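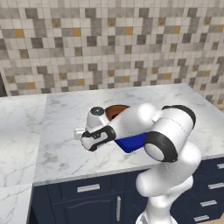 Every November the same complaint comes up at our robotics club. A student has spent weeks in simulation, a parent visits, and the parent asks when the kids will get to use a real robot. I think the simulator is real work, and schools should mark it that way.

I help Ankit Garg run the senior group, which has 11 students. This term's project is called Skurkex, a simulated kitchen where an arm has to handle dishes on a counter.

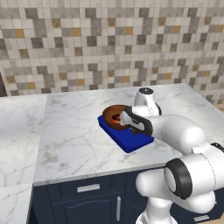

Marking is where most school programs go wrong. They give points for a finished run and very little for the thinking behind it. A brown bowl on a blue board sounds like an easy thing to set up. Then a student has to decide where the fingers should go, what angle the wrist needs and how close the forearm can come to the marble. Ylva Dalen kept a log of 1,649 attempts, and 1,013 of them failed. I would give her full marks for the log alone.

The other side has a fair point. A simulator forgives things a workshop doesn't, and students who never tighten a bolt are missing something. I'd like them to do both. But our budget covers one small arm, and 20 minutes on it every second week is not a course. On a laptop they can try a bad idea at nine at night and fix it before bed. 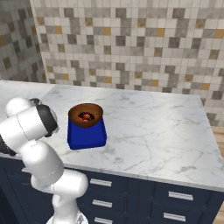 Opinion — Schools and Clubs

The Prullero regional contest still treats simulation as a warm-up event, with no place on the final score sheet. I've asked the organisers to change that for next season. They could start by reading the students' logs.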